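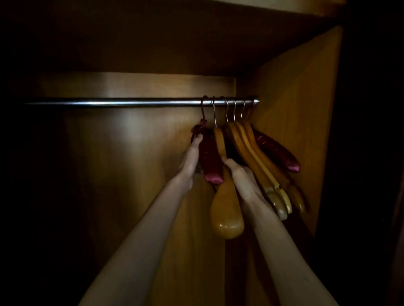 ## Wardrobe cell: Forkport fingers slipping on satin hangers, fine on wood

**dmujic**

Quick one, need this running again before the afternoon shift. Sunent arm, Forkport two-finger gripper, stock wardrobe with the chrome rod. Job is pick a hanger off the rod, hand it over, put it back. Wooden ones fine all week. The burgundy padded ones come up short, fingers close, hook lifts maybe halfway, then the satin slides and I get fault 47 (grip lost).

Worst at the right end by the end cap, where they all bunch up. By hand I go one hand near the top under the ribbon on the padded one, other hand on the wooden one next to it. Arm doesn't have a second hand so.

Tried so far:

- force up two notches. leaves creases in the satin, still slips
- slower lift
- wiped the pads with alcohol
- swearing

Pads are original. Counter says 3188 picks on them.

Doina Mujić, cell 2

**rail_end**

3188 on original pads is your answer. Swap them. Wood will forgive a glazed pad, satin won't.

**kettering_b**

Disagree, sort of. We run the same fingers on fabric stuff and pads last way longer than that. If it only happens at the right end its not pads, its the approach. Are you coming in square to the rod? The hangers fan out down there and the fingertip rides up on the neighbor before it closes.

**dmujic**

Happens everywhere, just worse at the right end. Maybe one in ten mid-rod, more like one in three by the cap.

Square to the rod yes. Taught it on the wood ones.

**kettering_b**

ok so two problems then. Teach the padded ones separate. A padded arm is fat and soft, your close position is wrong from the start if it's copied from wood. Grip high, right below the hook, same as your left hand there. Out on the arm it just squashes and rolls.

**rail_end**

Still pads. One in ten mid-rod with nothing next to it is pads.

**tomcat_service**

Both of you might be right lol. Before you buy anything check the wrist sensor zero. If you've got the Hsu one it drifts when the cell sits overnight with the fingers closed, and then your force number is fiction. I had a unit reading fine on screen and barely squeezing.

1. park arm, fingers open, nothing held
2. let it sit till the reading stops wandering
3. re-zero
4. close on a bare finger gauge and compare

Also look at the settle delay. Default is way too short for soft stuff. I use 400 ms between close and lift so the padding has time to squish down.

**dmujic**

Hsu sensor, yes. And it DOES park closed, someone set that so it would clear the door. Checking.

**dmujic**

Zero was off by a lot. Re-zeroed, put 400 ms in, ran padded only, middle of the rod. No 47s in the first batch. Right end still bad though. Now it drops the padded one AND drags the wooden one beside it off square, so it ends up with one shoulder pointing straight at the floor.

**kettering_b**

Thats the hooks. They're touching. When you lift one the next hook rides along. You need to slide before you lift, push the target left along the rod until its hook is clear, then up. There's a lot of empty rod on your left, use it.

**rail_end**

Or put a stop collar on the rod so they can't bunch against the cap in the first place. Two minutes with a hex key. No teaching.

**kettering_b**

Collar just moves the bunch over. They'll pile up on the collar.

**rail_end**

Moves it to where the arm can reach without the side wall in the way. Half her trouble is clearance to that wall, bet you anything.

**dmujic**

Not allowed to add stuff to the rod, customer wants it stock. So slide.

Wrote it as: close at hook height, slide left, pause, lift. Had to drop the slide speed, first try it flung the whole row. Second try ok. The ribbon is a pain btw, it gets between the pad and the hook and the grip check reads it as part too thick. Raised the thickness limit on that one hanger only.

**tomcat_service**

Save that as its own part number or the next person will copy the limit over to the wood ones and you'll never see a bad grip again.

**dmujic**

Done, saved separate. Also changed the park position so it sits open, moved it back a bit to clear the door.

**rail_end**

And the pads?

**dmujic**

Pulled one. Shiny as glass on the inside edge, flat spot where the hook sits. So yeah ok. Neretti has them, part 1583, ordered a set. Running on the old ones till they come in.

**rail_end**

:)

**kettering_b**

Re-zero again after you swap them. New ones are thicker and the close position will be off on BOTH hanger types, not just satin.

**dmujic**

Will do. Going to run the right end on the old pads over lunch and post the fault count, somebody remind me if i forget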